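讲者备注：小型档案室搬迁中的木盒与镜框
Jidavell 地方文献整理分享会，2025年8月
主讲：Triin Liepiņa
备注随幻灯片发布，口语部分未作大改。

第1页　开场

先报一下时间：讲四十分钟，留十五分钟提问。手机请调静音。讲义在门口的桌上，后面还有一份清单模板，想要电子版的会后找我登记邮箱。

今天讲的是我们去年到今年搬一间小档案室的经过。东西不多，人也不多，预算更少。大馆有专门的流程和外包公司，我们没有，所以我讲的办法适合三五个人的单位，超过这个规模请打折听。

（停一下，问在场的有几家今年要搬。举手的多，第4页就讲细一点；举手的少，第4页可以带过。）

第2页　背景

Ankrah 旧楼的二层，原来是阅览室，后来改作库房。朝北，冬天冷，夏天潮。屋顶从前漏过，补过，又漏过。一月的时候楼方通知我们腾房，我们才开始认真盘点。

馆藏分四块：信件、账册、照片和镜框、杂项。登记在册的一共958件。信件最多，杂项最麻烦。杂项里有印章、木盒、几卷没有标签的布，还有一把不知道开哪里的钥匙。

这里要讲清楚一点：958是登记簿上的数，和架子上的实物对不上。差额后面第6页再说。

第3页　先定编号，再动东西

我们犯的第一个错是先买箱子。箱子是从 Wolleo 订的，到货以后发现账册放不进去，只能平放，平放又浪费一半高度。后来先量尺寸再订，第二批就好多了。

正确的顺序：定编号规则，写临时标签，量尺寸，订箱，装箱。编号用两段，前段是类别字母，后段是流水号。不要把年代写进编号，年代会改，编号改不起。Priit Vasiliauskas 当时坚持加一段“来源”，我们试了一周就放弃了，一半以上的来源填的是“不详”。

临时标签用棉纸条和铅笔。不要用便利贴，胶会留在纸上。不要用橡皮筋，旧的橡皮筋会粘在封皮上，我们拆了一个下午。

（这里通常有人问能不能用条码。可以，但要先有一张干净的表。表不干净，扫出来的也是错的。）

第4页　装箱和搬运

几条规定，贴在库房门后面的，照念：

一、一人一箱，不叠着抱。
二、箱子装到能单手抬起一角为止。
三、箱内空隙用无酸纸团填，不用报纸。
四、木盒先查盖子和合页，松的用棉带十字捆好，再上桌登记。
五、拿木盒用两只手，从两侧受力，不提盖子，不提搭扣。

第五条多说几句。旧木盒的盖子看着结实，钉子常常已经锈了，提盖子等于提钉子。两侧的板一般是整块的，受力比较可靠。夹住两侧的时候左右要一样高，一高一低盒子就会拧，接缝先开。用力以盒子不滑为准，再大就没有必要。桌面清出一块地方，盒子放中间，周围留出手的位置。

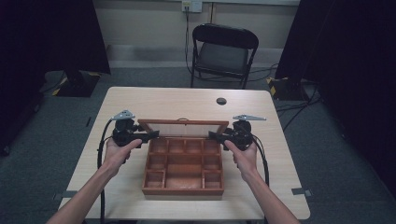 第5页　镜框和玻璃

镜框是单独一类，不和照片放在一起登记。原因很简单，框、玻璃、衬板、照片是四样东西，坏的时候不会一起坏。登记表上分四栏写状况，每栏一句话就够。

先说玻璃。先看有没有裂，再看四角有没有松动。裂的贴低粘纸胶带，贴成米字，平放，单独装箱。没有裂的也不要急着擦。玻璃内侧的灰和霉点本身是信息，擦之前拍一张。擦的时候布上喷一点水，不往玻璃上喷，水会顺着边进到框里去。

看玻璃要换角度。正对着看，反光会把细裂纹盖住；放低一点，斜着看过去，裂纹和划痕才出得来。我们用台灯从侧面打光，在桌上转镜框，转一圈看一遍。拍状况照也一样，正面一张，斜着至少一张。

再说木框。旧漆面遇酒精会发白，不要用酒精。干的软刷从上往下刷，刷到转角停一下，角上的灰多。角缝开了的不要现场上胶，记下来，等修复的人看。我们有一个框就是现场上了胶，后来拆开，花的时间比修框还长。

竖放还是平放，两种意见都有。我们的做法是小的竖放，中间隔瓦楞板，玻璃对玻璃，背对背；大的平放，最多叠2层，中间垫毛毡。竖放的箱子外面画箭头，四面都画。

拿的时候握长边的框条，手指不要压到玻璃上。放下时先落一条边，再慢慢放平。 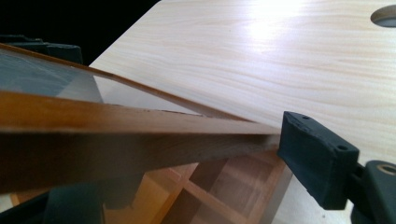
第6页　对不上的数

回到958。全部装箱以后重新点了一次，实物比登记簿多出来192件。多的主要是三种情况：一包信登记成一件，拆开是十几封；照片夹在账册里，从来没有单独登记；还有一部分是后来有人放进来的，没有手续。

处理办法，拆开的信用原号加后缀，不给新号。夹在账册里的照片，先拍下它夹在哪一页，再取出，原处放一张纸条，写清楚去向。没有手续的先放进待定箱，半年内找得到来历就登记，找不到就写“来历不详”，照样登记。

少的也有，几件。其中一件后来在借阅登记里查到了，借出去没有还。其余的还没有下落，登记簿上保留原号，备注“未见”，不要删行。删了以后，再找到的时候没有地方放。

（如果有人问责任问题，就说我们馆的做法是只记事实，不写推测。不展开。）

第7页　环境

新库房在 Jidavell 文化站的一层，朝东，有一扇窗，窗上装了遮光帘。温湿度计两个，一个挂门口，一个放在最里面的架子上。两个读数常常不一样，以里面的为准。

湿度高的时候开除湿机，水箱每天下班前倒。除湿机是 Vovisen 站转给我们的旧机器，声音大，阅览时间不开。架子离墙留一掌宽，最下一层离地，不放东西直接落地。

刚搬过来的箱子不要马上打开，放两天，让里外差不多了再开。我们第一批开得太早，有几本账册的封皮翘了，压了很久才平。

第8页　花费

总共用了大约100个工时，不含我晚上在家改表的时间。钱主要花在箱子和无酸纸上，其次是车。棉带、铅笔、毛毡都很便宜，可以多买。

可以省的：定制标签，专用推车，封箱机。
不要省的：无酸纸，手套，玻璃用的硬隔板。

手套讲一句。拿玻璃和照片戴丁腈手套，翻纸张洗干净手就行，棉手套翻纸容易勾破边角。

第9页　下次会改的地方

尺寸先量，前面讲过了。

登记和拍照应该分给两个人做，我们是一个人兼着，到下午照片编号就开始错位，有一段整整错了一格，后来一张一张对回来的。

箱子外面的清单要贴两份，一份贴侧面，一份放箱内最上层。侧面那份在车上蹭掉过。

待定箱要写截止日期。没有日期的待定箱会一直待定下去。

第10页　提问

预备几个常被问到的。

问能不能借我们的表：可以，模板在讲义最后一页，类别字母请按自己馆的情况改。

问扫描什么时候做：我们是搬完再做，还没有做完，信件做了一部分。搬之前有时间的话，先扫最脆的那些。

问镜框里的照片要不要取出来：衬板发黄、有酸味的，建议找修复人员取出。其余的我们没有动。

问钥匙：还是不知道开哪里的，编号在杂项类，欢迎来认。

散会前提醒大家把椅子推回去，茶水间五点锁门。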